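December 2024
Notebook, textile repair bench, Wisach building

Bolster covers, second batch

Picked up where Mylene left off. The first batch of covers came back from the Villanueva guesthouse with the end seams puckered, and two had opened along the zipper. Mylene thinks the thread was fine and the tension was too high. I unpicked one end seam to check and I agree with her. The underside stitches were pulled nearly straight and the holes in the cloth had started to stretch into slots.

Changes for this batch:

Top tension down one notch from the card setting. Stitch length a little longer on the end circles, same as before on the long seam. Walking foot for the whole thing, including the piping. Crisanto wanted to keep the standard foot for the piping because it gets closer to the cord. We tried it on scrap and the top layer crept by the time I got around the circle, so the walking foot stays.

Cut the end circles from the card template, not the plastic one. The plastic one has a flat spot where somebody ran a blade into it. I have written BAD on it but it is still in the drawer.

Cloth is the tan cotton from the Aren roll. Washed before cutting this time, hot, then line dried. Circles were cut 650 mm in from the end of the roll, past the fold marks. The first stretch has a crease that did not press out, and it can go for linings.

Stuffing

Marites brought over a bag of the loose wool fill. It packs harder than the polyester and it takes longer to get even. What worked was small handfuls, pulled apart first, pushed to the far end and then worked back toward the opening. When I put in big handfuls I got a hard lump with a hollow beside it, and no amount of patting from outside moved it. Emptied that one and started over.

For checking the fill I lay the piece crosswise on the table and press in from both ends with the hands flat. If one end gives more than the other, it gets more fill. Do this before closing the seam, and again after.
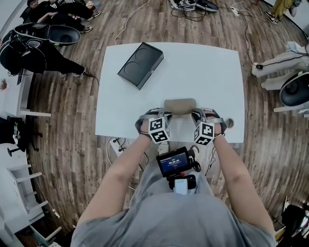
Closing and finishing

Ladder stitch by hand, doubled thread, waxed. Start inside the seam allowance so the knot is buried. I was taking stitches that were too long at the start and they showed as a row of little steps. Shorter ones disappear. Took me 60 minutes to close the first, which is slow, and I expect that to come down.

The curved needle is better than the long straight one near the piping. There is only one curved needle left in the tin. Shakuntala is putting in an order to Plirken and I asked her to add a packet, plus a cake of wax.

Washing trial

One cover from the new batch went through 6 washes with the guesthouse towels. Seams flat, no puckering at the ends. Piping cord has shrunk slightly and draws the edge in on one side. I did not wash the cord before sewing it in — my mistake, it is on the list for next time. Princess measured the cover against the template and says it still goes on over the bolster without forcing.

To do

Soak and dry the rest of the piping cord.
Write the new tension setting on the machine card in pencil.
Re-sew the two zippers from the first batch. Bar tack both ends.
Ask Villanueva if they want the old covers back or cut down for small cushions.
Throw out the plastic template.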